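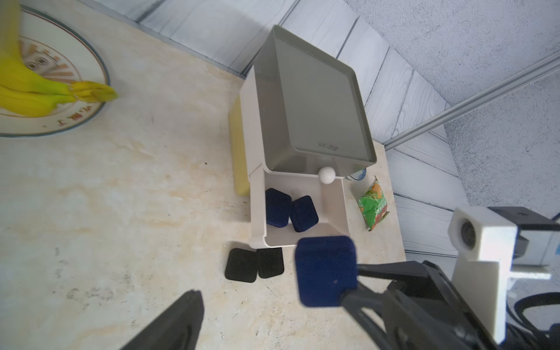 Liudmyla Hladun
15. September

1/ Wartung an der Zweiarmzelle Plernia. Zählerstand 1.945 Zyklen, fällig wäre sie bei 2.000. Ich ziehe sie vor, der rechte Arm legt seit Mittwoch zu weit hinten ab. Protokoll in Stichpunkten, vor allem für die Spätschicht.

2/ Reihenfolge bei uns: erst Mechanik, dann Kabel, dann Kamera, dann Referenzpunkte. Wer mit den Referenzpunkten anfängt, macht sie zweimal.

3/ Basisplatten. Beide Arme sitzen auf derselben Aluschiene an der Vorderkante. Schrauben über Kreuz nachgezogen, links alle fest. Rechts vorn ließ sich eine Schraube eine Vierteldrehung weiterdrehen. Das erklärt einen Teil des Versatzes, den Rest vermutlich nicht.

4/ Abstand der beiden Basen, Mitte zu Mitte: 854 mm. Stimmt mit dem Wert in der Konfiguration überein. Bitte nach jedem Lösen einer Platte neu messen und den Wert eintragen, auch wenn er gleich bleibt.

5/ Kabel. Die Schlaufe am Greifer braucht Luft für die volle Handgelenkdrehung. Arm stromlos von Hand in beide Endlagen führen und dabei die Schlaufe beobachten. Rechts war sie zu kurz gebunden und zog am Stecker. Binder gelöst, eine Handbreit weiter hinten neu gesetzt.

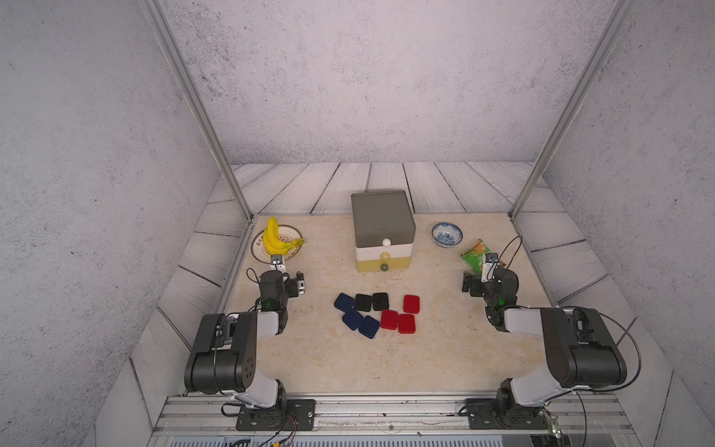 6/ Danach beide Arme wieder bestromt und in Vorhalteposition gefahren. An den Handgelenken muss die grüne Anzeige leuchten, vorher keine Bewegung freigeben. Die dünnen Leitungen an der Schiene hängen weiterhin frei. Kabelkanal von Koval ist bestellt, bis dahin beim Wischen aufpassen.

7/ Handgelenkkamera. Die Halterung ist gedruckt und mag keine hohen Drehmomente. Handfest anziehen, Lack drauf, fertig. Linse nur mit trockenem Mikrofasertuch. Eingetragener Versatz Linse zu Greifpunkt: 94 mm. Nachgemessen, bleibt so.

8/ Greifer. Finger auf Parallelität prüfen: langsam ganz schließen, Spalt gegen das Licht ansehen. Für die samtigen Würfel Schließkraft auf Stufe 2, sonst drücken sich die Kanten ein und der Würfel kommt schief ins Fach. Für die flachen Plättchen Stufe 3 und Anfahrt senkrecht. Schräg rutschen sie weg.

9/ Schubladenbox. Die Position hinten in der Mitte ist fest eingelernt. Wer sie zum Putzen verschiebt, legt sie anhand der Lehre zurück – nicht nach Augenmaß. Griffpunkt ist der Knopf der jeweiligen Lade, Zugrichtung exakt nach vorn. Drei Grad daneben reichen, und der Auszug klemmt.

10/ Referenzpunkte. Jeder Arm fährt vier Punkte auf der Platte an, danach den Tellerrand als Kontrolle für die hintere Ecke. Dort ist die Reichweite knapp und ein Fehler in der Basis zeigt sich zuerst. Die Finger bleiben dabei offen.
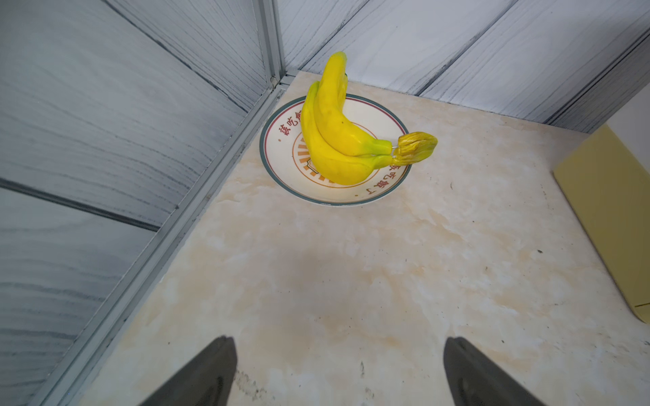 11/ Ergebnis rechts: vor der Korrektur 3 mm zu weit hinten, nach Nachziehen und Neueinmessen unter 1 mm. Ergebnis links: unverändert unter 1 mm. Werte liegen in Cument unter der Zelle, Reiter »Geometrie«.

12/ Arbeitsfläche. Nur feucht wischen, kein Glasreiniger. Der hinterlässt Schlieren, und die Objekterkennung meldet dann Plättchen, wo keine liegen. Dunkle Flecken, die nicht weggehen, bitte in die Maske eintragen.

13/ Offen: Ersatzfinger. Die Lieferung von Esteo kommt in zwei Teilen, der zweite erst im Dezember. Bis dahin ein Satz im Schrank, also nicht ohne Rücksprache tauschen.

14/ Rückfrage von oben, ob man die lose Schraube nicht im Log hätte sehen müssen. Jein. Der Strom in der Schulter war unauffällig, nur die Ablagehöhe streute etwas mehr. Ich setze darauf jetzt eine Warnschwelle, Vorschlag kommt Montag.

15/ Zähler auf null gesetzt, nächste Wartung wieder bei 2.000. Zelle ist freigegeben, die ersten Zyklen bitte mit halber Geschwindigkeit.

Thread drucken | Per E-Mail senden

Kontakt | © Liudmyla Hladun | Nach oben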